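Home / Features / Automation

Two grippers, one gear job

Amanuel Mersha keeps his notes in a spreadsheet that had 1,668 rows when I visited the Sisberg workshop in March. Each row is one attempt by a robot arm to pick up a small metal gear and put it where it belongs.

The shop wanted to know which of two grippers to buy. The first, from Solteo, has stiff fingers and closes fast. The second, made by Tuhumury, is slower and gives a little when it touches something. Both were tried on the same arm, with the same controller and the same camera software from Positico.

"People ask how hard it can squeeze," Mersha says. "I want to know what it does when it comes in a hair off center."

Gears are a fair test of that. The teeth leave little flat surface to hold, and a part that tilts in the fingers will jam on its peg. The Solteo unit did well when the camera had the position right. When it was off, the fingers tended to push the gear along the mat before they closed. The softer gripper missed less often but took 9 seconds a cycle, which is long for a shop that wants more than 2,000 parts out of a shift.

Lighting caused more trouble than either gripper. Bare metal shines, and the software sometimes took a bright spot for the edge of a part. Mersha switched to a matte black mat and lost most of those errors in an afternoon.
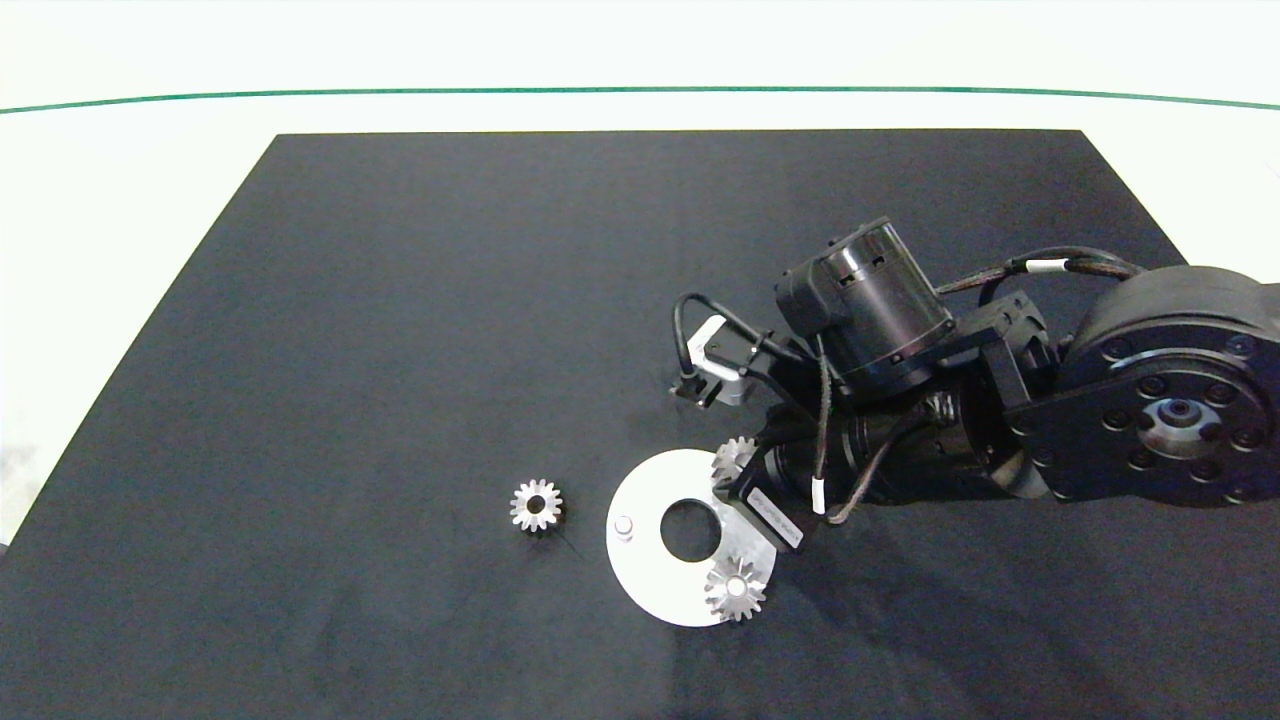

He also changed the order of the work. The arm used to go for whichever gear the camera found first, and its wrist would then block the view of the others. Now it looks once, stores every position and only then starts to move.

Cables are still a nuisance – a loop that hangs too low can catch on a part – and he checks them before every run. The Tuhumury gripper is ahead for now. Solteo has offered a set of softer fingertips, and Mersha plans to run the full test again with those before the shop places an order.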